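Subject: Re: [home-automation] So can they fold laundry yet or not?

On a September evening a list member wrote:

> I've been on this list for 8 years and every fall somebody posts a
> clip of a robot folding a towel. Same towel, same table, same speed-up
> in the corner of the video. My dishwasher does a real chore every
> night. What has any of this two-armed stuff done that would take one
> basket of clothes off my hands? Genuine question, I'd buy one.

Fair question, and I'm going to answer it with more cheer than you probably want, as I've been having a great time with this stuff!

Short version: towels yes, clothes sort of, a family's laundry no. But "sort of" has come a long way. We set up our Skarel arm in the Minport shop last winter and tried it on 100 T-shirts, one at a time, flat on a table. It got 75 of them into something I'd put in a drawer. The year before that I couldn't get it to find a sleeve. I was grinning like an idiot by shirt number 15 and I don't mind saying so.

Then you move off the table and onto the floor, where laundry lives at my place, and it gets hard again in a hurry. Thick cloth is the first problem. A T-shirt corner pinches up nicely, but with anything heavy the fingers either slide off the fold or grab two layers at once, and then the whole thing comes up as a lump. Soft rubber pads help a lot with this, far more than squeezing harder does.

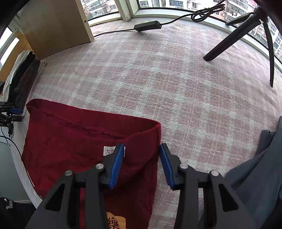

The second problem is what the cloth is lying on. A smooth table lets a finger slip under a hem. A shaggy rug doesn't, because the pile pushes back and the gripper can come up with a tuft of rug and no garment. Plaid makes it worse for our camera code, which keeps finding "edges" that are only the pattern. I have a branch that handles this better, and I'll post it once it stops crashing on gray sweaters.

The third one is sorting, and here I'm more hopeful than most of you. Telling a sweatshirt from a pair of pants when it's half folded is tough even for me, but the newer models guess well and, better still, they can shake the thing out and guess again. Plunarell has a nice write-up on that trick – look for the part about waistbands.

On the shop side, Fashola has been feeding flat cut pieces to a sewing line with one arm and it just runs. Same piece, same spot, all day. That's the real dividing line for me, how much the work changes from one pick to the next. Your dishwasher wins because you load it :)

So don't buy one yet. But if you've got an old arm and a free weekend, try it on your own basket and send us the numbers, bad ones too. I'd love to know how other people's do with socks. Mine eats them.

--
home-automation mailing list
To unsubscribe, send a blank message with "unsubscribe" as the subject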